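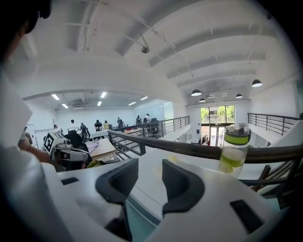
夹层栏杆前的透明水瓶，瓶里漂着浅绿色的果片

夹层，我们这儿的人更爱叫它“半楼”，指的是在一层和二层之间多出来的那半层地方，朝里的一面通常敞着，拿栏杆围住，往下能看见底下的大空间。我写这个词条有点私心，因为我自己在夹层上干了好几年活，对它感情挺深的！

夹层跟阁楼老被人搞混。阁楼在屋顶底下，多半是封起来的；夹层嘛，跟楼下共用一片空气，楼下煮咖啡，楼上马上就闻得到（说话也一样，别在上面讲人坏话）。

栏杆算是夹层的脸面。常见的做法是一根长扶手，下面排细细的竖杆，到了楼梯口再顺着斜下去。深色金属的我最喜欢，耐看，也不显脏。Serkis那栋老楼的扶手有109厘米高，Filipa Sampaio嫌高，我倒觉得靠着刚刚好。楼梯一共14级，搬桌子上去的那个星期三，我数得清清楚楚。

再说水瓶。夏天热气往上走，半楼总比楼下闷，所以大家上来都爱带瓶水，泡几片青柠或者黄瓜。切薄一点，带皮，泡久了会发苦，尤其是青柠。透明塑料瓶轻，看得见还剩多少，瓶身有一圈亮色的话也好认。放的时候往里挪挪，别搁在扶手上，底下可有人走呢。

另见：阁楼、回廊、楼梯扶手、泡果水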